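Ask a robotics person when a machine will clear your breakfast table and you usually get a sigh. The lead engineer at Nukanden, a small lab working on kitchen chores, leans in and starts talking with both hands.

"We're closer than we were in October, and I was excited in October!" the engineer says. "But people should know what closer means."

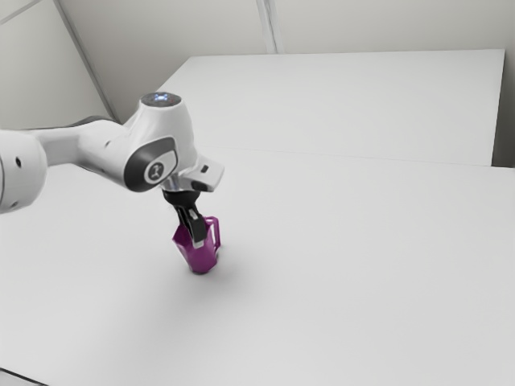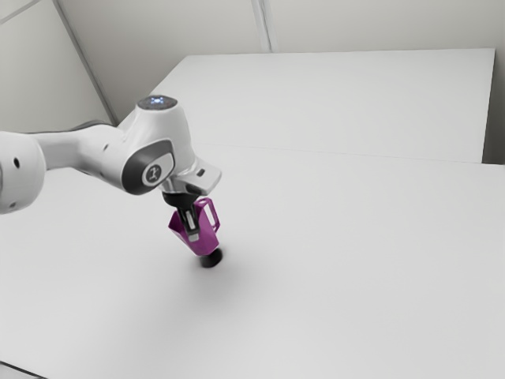
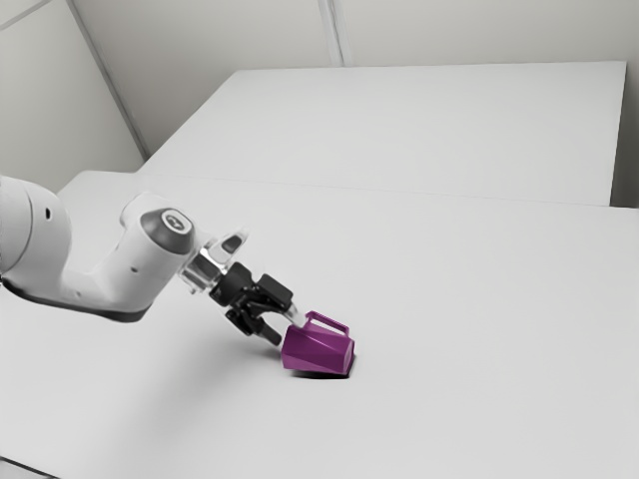
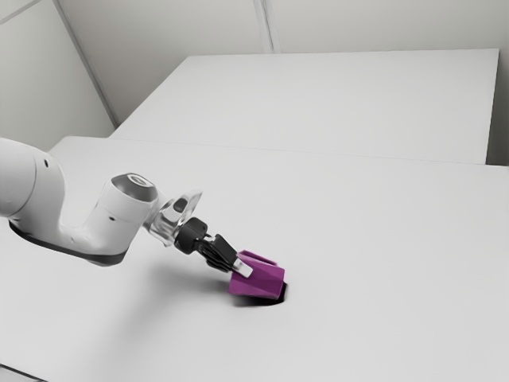

Simulated work with one arm and one purple container.

At Nukanden, it means practice, and lots of it. The team ran 3806 simulated tries over the winter before anyone was willing to talk about real dishes.

"Handles are wonderful and awful," the engineer says. "You and I grab a pitcher without looking. An arm has to choose — rim, handle, side — and then live with that choice when it sets the thing down."

So can it do chores yet? "One chore, in one tidy kitchen, slowly. I timed myself putting away six cups and it took 36 seconds. I'm not telling you the robot's time."

Shop floors are a little further along, in the engineer's view, as parts come in the same shape every day. Suksawat, a packing firm, plans to try the lab's software on a single bench for 48 days.

"They asked me what happens when somebody leaves a coffee mug on the bench," the engineer says, laughing. "Great question! I wrote it on the wall."

And at home? "I'd love to see it load my own dishwasher. I'd stand there the whole time with a towel, but I'd love it."

4/1/23

Contact the editors | © Astlow | Back to top

Related
Luvov tests a laundry folder in a real laundromat
Why grippers still struggle with wet plates
A morning on the Suksawat packing line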